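Furniture Oil FAQ

Does one coat of Caruso oil last a lifetime?
The can says so. I doubt it. My own table in Plumatville looked dull again by February, and I'd followed the directions.

Do I need the special cloth?
No. An old T-shirt does the same job for free.
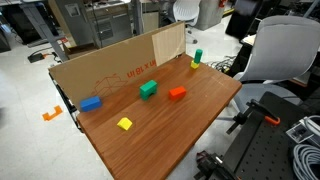

Will it hide scratches?
Shallow ones, for a while. Anyone promising more is selling something.

Is Erkadier wax better?
Serena Vitale swears by it. I tried it on 3 chairs and couldn't tell them from the oiled ones.

How long before I can use the table?
The label says 8 hours. Give it a full day.

Updated 8/7/18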